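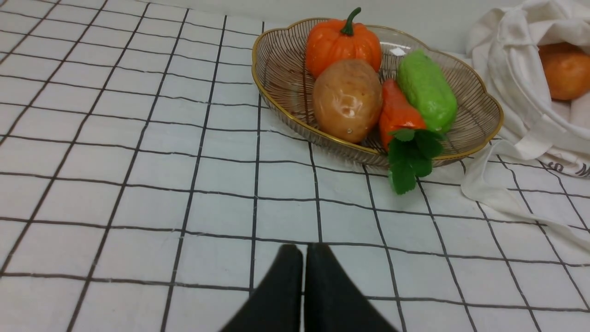 Drumcombe says its vegetable box plan saves families $300 a year. The numbers are thin.

Drumcombe's town council wants to make its vegetable box plan permanent, and it has a very nice number to go with the request. According to a summary handed out before this month's budget meeting, the typical household that signed up is on track to save $300 a year on groceries.

That would be good news if it held up. After reading the full report, which runs a good deal longer than the summary and is harder to find on the town website, this paper isn't convinced.

The plan started in March. Households in Drumcombe and in Sukside, across the river, could sign up for a box of whatever vegetables were in season, at a price the town helps to keep down. Boxes are packed in Prasotdale and handed out twice a month from the old fire hall. The town pays for the truck, the hall and part of the cost of each box. Families pay the rest at the door.

By the end of the summer, 689 households had picked up at least one box. The summary rounds that up and speaks of nearly 700 "active households." Picking up one box in March and never coming back is a funny kind of active, but the report doesn't say how many people did that. We asked the town for a month-by-month count and were told one was being put together.

The savings figure has a bigger problem. It comes from shopping diaries that families were asked to fill in for six weeks. Only 124 households turned one in. People who keep a grocery diary for six weeks are, one would guess, people who already watch what they spend. The report gives this a single line, near the back, and then goes on using the number as if it covered the whole town.

There is also the matter of what the boxes were measured against. The diaries record what people paid for their box, and the report compares that with the shelf price of the same vegetables at a supermarket. So a family that got two pounds of turnips it didn't want, and would never have bought, is listed as having saved the price of two pounds of turnips. Whether anybody ate them is not recorded.

What goes in the box

Choice, or the lack of it, was the most common complaint in the comments printed at the end of the report. Several people said they got the same three things for weeks in a row. Others liked the surprise and wrote that their kids had tried squash for the first time. Both can be true, and neither tells us much about money.

The town says the boxes also cut waste by using produce that stores turn away for its looks. Again, the idea is a decent one. Stores do pass over food for marks and odd shapes, and plenty of shoppers do the same thing with their own hands. A few blotches on the skin often mean nothing at all for the taste.
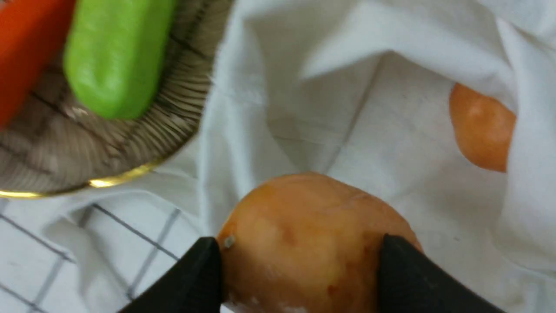 Darker blotches on an orange-yellow surface. Shoppers often go by looks when they choose produce.

But the waste claim has no number behind it at all. The report says a "significant share" of the produce would otherwise have been thrown out. It doesn't say what share, who worked it out or what would have become of the food. Some growers already sell their rejects for soup, juice or animal feed. A carrot that goes into a Drumcombe box instead of a can of soup hasn't been rescued from anything.

Asked about this, the town's office said the phrase was based on "conversations with suppliers." No notes from those conversations are attached.

The kitchen table lessons

Part of the money went to something else: free evening lessons on planning meals around the seasons, with a children's hour on naming vegetables and where they grow. The lessons took place in Sukside and were run by Yokoyama, the firm that also wrote the report.

That last point deserves more attention than it has had. Yokoyama was paid to run the lessons and then paid again to say how well they went. It found that they went very well. Parents were asked at the door whether they had learned something, and almost all of them said yes, as most polite people would with the teacher standing there holding the clipboard.

None of this means the lessons were poor. People who went say they were friendly and that the coffee was good. Teaching a small child that peas come in a pod is a fine way to spend an hour, and pretend food has been used for it in classrooms and playrooms for generations. What the report claims, though, is that children who came to the lessons "eat more vegetables at home." The only source for this is a question put to parents on the same evening as the lesson, before anyone had gone home and eaten anything.

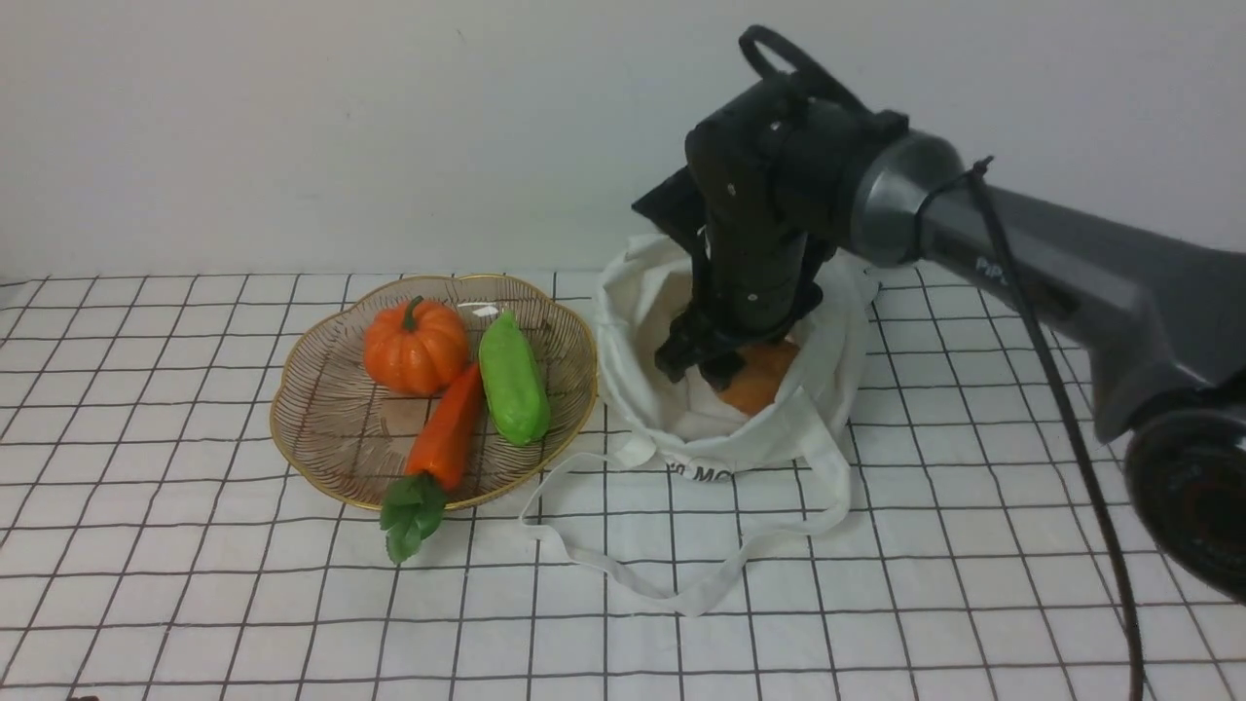
What it costs

The council will vote in December on a three-year deal. The draft budget puts the plan on one line together with park upkeep and the winter lights, so it isn't possible to tell from the public papers what the boxes cost per household. For a plan sold on savings, that's quite a gap. If the town spends more on each family than that family saves, taxpayers may still think it worth doing. They should at least be shown the sum.

Prasotdale tried a smaller version two years ago and let it drop after one season. The Drumcombe report mentions this once and calls it "a valuable learning experience." It doesn't say what was learned. Prasotdale's own closing note, still on file at its town hall, blames falling pickup numbers once the weather turned cold and the boxes filled up with roots and cabbage. Drumcombe's figures stop at the end of summer. 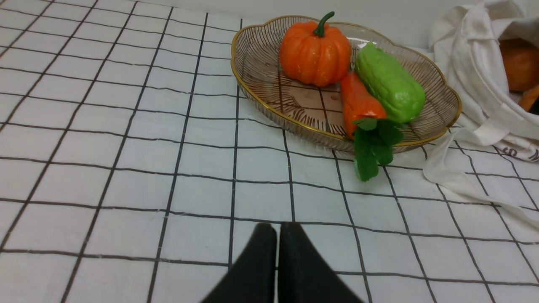 Toy vegetables in an oval dish. The children's hour was about naming vegetables.

Waiting until spring would be the simple answer. By then there would be a winter's worth of pickup counts, and the town could ask someone other than Yokoyama to look at them. It could also mail a short form to every household on the list, including the ones that quit — they may have the most useful things to say.

The council's position is that a delay would mean losing the truck contract at its present price. It may be right. The contract isn't public either, so we have asked for a copy.

The budget meeting starts at 7 p.m. in the upstairs room at the town hall. Comments from residents are taken first, with a limit of three minutes each. Written comments can be left at the front desk until noon that day.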